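Sleeping cool: a talk about summer bed mats
Notes for the Goh Hall evening, 12/9/18

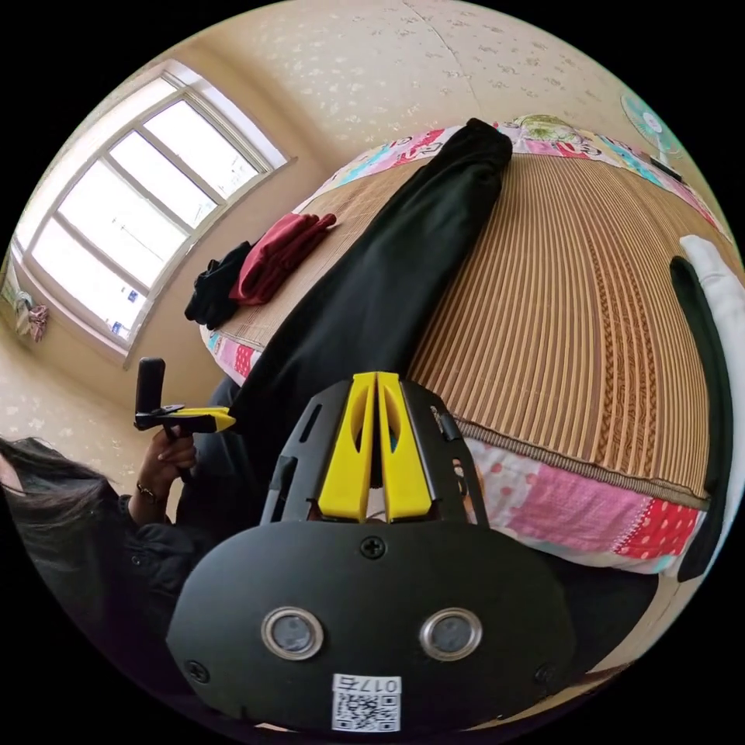 Slide 1. The woven mat on the bed, with its braided band along the lower edge.

Good evening everybody, and thank you for coming out on a Sunday. Say hello to the back row. Thank Socorro Pacheco for the hall and for the tea (she'll want the cups back in the kitchen by the end, please mention it now or I shall forget).

Leave slide 1 up while people settle. Start with the colours, the golden tan and the light brown, and how thin those strips are. Ask who has slept on one of these. There are usually two or three hands, and one of them will belong to somebody whose grandmother had one, so let them tell it, there's plenty of time.

I don't say on this slide whether it is rattan or bamboo. From across a room I can't tell either, and I have been selling bedding for 19 years. Pass round the two sample squares from the Brodari bag at this point. Bamboo is the one with the paper tag. Let them feel both, and get them to bend the squares gently, with the strips and then across them.

Then the curve. Point to how the mat domes up towards the top right. A woven mat is a springy thing and it has its own ideas about lying down, particularly one that has been kept rolled. What I do at home is lay it the other way up on the bedroom floor, put a few heavy books along the ends and go and do something else for the afternoon. Please don't iron it. A lady in August told me she had ironed hers, and I was so taken aback that I lost my place in the talk entirely.

The edge band next. I do love a good edge. On the slide it's darker than the rest and braided, and it is the first thing I look at when somebody brings me an old mat and wants to know if it's worth keeping. If the band is sound you can live with a snapped strip or two in the middle. If the band has gone, the strips start to creep out at the side and catch on your nightclothes. You can bind it again with cotton tape, a curved needle and a good deal of patience. Hold up the one I did for Woo-jin Kwon, and own up to the wobbly corner before anyone spots it.

Washing, or really wiping. Cloth wrung out in warm water, along the strips and never across, then a dry cloth straight after. Stand it in the shade with air on both sides. Full sun makes it brittle. Somebody will ask about washing-up liquid: one drop in the bowl, no more.

Putting it away for the winter. We're at the right time of year for this, so go slowly. Dry it for a full day longer than you think it needs. Roll it loosely round a cardboard tube (the carpet shop on Zandik Road gives them away if you ask nicely) and tie it with tape in two places. An old pillowcase over each end keeps the dust off. Stand it upright in a cupboard and don't lean the ironing board on it, as I did for most of last winter.

Sheet or no sheet? I go back and forth. Without one it's cooler, but you do wake up with stripes on your arms. I put a thin cotton sheet over mine after midnight, when the room has dropped a bit. Ask the room, they always have opinions.

If there's time, tell the story of the Onura guest house and the mat that was 12 inches too long for the bed. If we've gone past half past eight, skip it and go to questions.

Handout sheets are on the chair by the door. Cups!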